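Trucos de taller: cables sueltos, dedos que no sueltan y otros sustos con un robot de dos brazos

Publicado el 10 de enero de 2020

¡Por fin toca hablar de averías! Muchos me habéis escrito pidiendo consejos para quien tiene un robot de dos brazos en el taller y lo pone a hacer tareas de mesa: coger una bolsa, mover un plato, recoger cubiertos. Me encanta este tema, porque casi todo lo que falla se arregla con una brida, un trapo y un poco de paciencia (y otras veces con un disgusto, ya lo veréis).

El día del tirón

Empiezo por el fallo que más me ha enseñado. En junio estábamos repitiendo el ejercicio de acercar un vaso de plástico y, al girar el antebrazo izquierdo, el cable de la muñeca se enganchó en la esquina de la mesa. El brazo siguió su camino, claro, porque no tenía ni idea de lo que pasaba. El conector saltó, la mano se quedó cerrada y el vaso acabó hecho una tortita. Darius Liepiņa le dio a la seta de emergencia enseguida y ahí quedó la cosa: un cable nuevo, un vaso menos y una tarde entera revisando lo que teníamos que haber revisado por la mañana.

Truco 1: mide el bucle con el brazo estirado

El cable tiene que formar un bucle en la muñeca, eso es inevitable, pero el tamaño importa muchísimo. Si es corto, tira del conector en cuanto la mano gira. Si es largo, barre la mesa y se lleva lo que encuentra. Yo llevo el brazo a sus posiciones extremas con el movimiento lento, miro dónde queda el cable en cada una y solo entonces cierro la brida. Nunca al revés – las bridas apretadas con prisa se cortan con prisa, y con el cúter al lado de un cable de señal se hacen barbaridades.

Truco 2: nada de conectores sobre la superficie de trabajo

Un conector apoyado en la mesa es un conector que alguien va a aplastar. Nosotros usamos unas pinzas Greco con base adhesiva para fijarlo por debajo del tablero. Van de maravilla, aunque en carcasas curvas se despegan.

Truco 3: cuenta los ciclos

Rūta Siliņa apunta los ciclos de cada cable en una libreta, y gracias a ella sabemos que los de muñeca empiezan a darnos cortes intermitentes pasados los 4,000. Ahora los inspeccionamos cada 1,000 y, si la funda está blanquecina en el pliegue, se cambian. Los de codo nos duran bastante más.

Truco 4: ensaya con cosas que puedan romperse

Las bolsas de aperitivos son fantásticas para practicar. Crujen, se deforman, resbalan, y si la mano aprieta de más solo pierdes unas migas. Para la vajilla, mejor un plato sin comida y la velocidad bien baja. Nosotros bajamos el límite de fuerza en el programa (usamos Tidano, pero cualquiera sirve) y lo subimos poquito a poco hasta que la bolsa deja de escurrirse.

Truco 5: si la mano se queda cerrada, no tires de los dedos

¡Por favor! Ya sé que apetece. Primero paro de emergencia, después corte de corriente, y luego el procedimiento de apertura manual que traiga vuestro modelo. Sujetad el brazo antes de cortar si el vuestro no lleva freno, que pesa lo suyo.

Truco 6: los pulgares, vigilados

En las tareas a dos manos miro siempre los pulgares antes de dar la orden de cerrar. Sobresalen más que el resto y son los primeros en tocar la bolsa, a veces empujándola en lugar de rodearla. Si uno está casi encima y el otro todavía lejos, corrijo la postura y vuelvo a empezar.

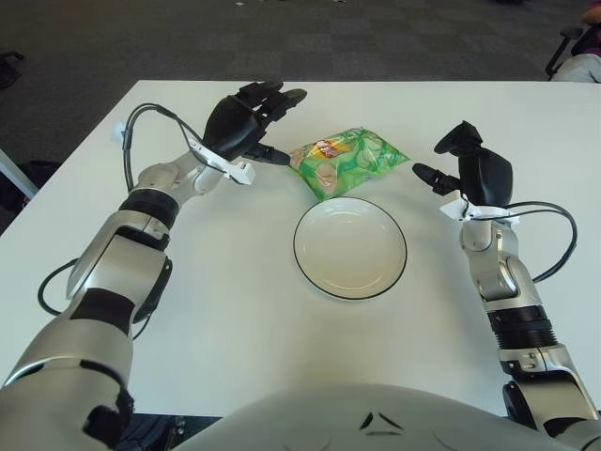
Truco 7: la revisión de 3 minutos

Antes de encender repaso siempre lo mismo, en este orden:

– Conectores de muñeca bien encajados, sin holgura.
– Bridas enteras y bucles a la medida.
– Sillas y personas fuera del alcance de los brazos.
– Seta de emergencia a mano y probada.

Si algo no me gusta, no enciendo. La próxima vez os cuento cómo limpiamos las yemas de los dedos cuando se llenan de grasa de patatas, que tiene su miga.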